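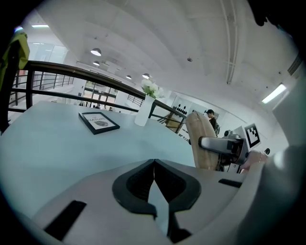
I've been keeping notes on tabletop styling for a while now, mostly for the little homewares list I run with Abhishek Bajpai, and this folder is where the notes live. It started as one text file called `vases.txt` and got away from me (sorry, Abhishek!). The pairing I keep coming back to is something tall with something flat, like the white vase of flowers standing near the far edge of the table and the black-framed NATURE print lying on its back. White table, white vase, white print, and then that one dark frame to stop it all floating off. Love it.

## What's in the folder

- `pairings.md`: 97 short entries, one per combo, with my favourites starred
- `colours.csv`: 273 rows of tabletop and frame colours, all lower case, "grey" spelled with an e please
- `stinden/`: the old Stinden notes, still messy, don't go in there without a cuppa
- `waweru/`: vases only

The whole lot is nearly 3,000 words once you strip out the tables, so it's an easy read on the couch.

## Frames lying flat

I used to prop every frame upright against something, and I've gone right off it. Face up on the table you get the mat and the lettering from whatever angle you're sitting at, and a small grey illustration holds its own surprisingly well. 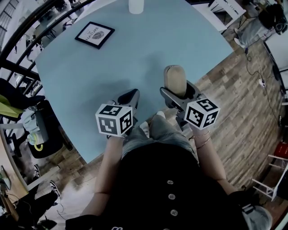

*Black frame, white mat, face up on the light blue tabletop.*

I've tagged these entries `flat` in `pairings.md`. If a print has words on it, put them in the `text` column exactly as printed, capitals and all. If you can only read part of it, put down the part you can read and leave the rest!

## To do

- merge the Troltinero list (Abhishek has the newer copy)
- fix the double-ups in `colours.csv`, I counted a few around row 400 of the old version before I trimmed it
- more flowers, fewer candles
- ask Irnport about their vase heights, still waiting from February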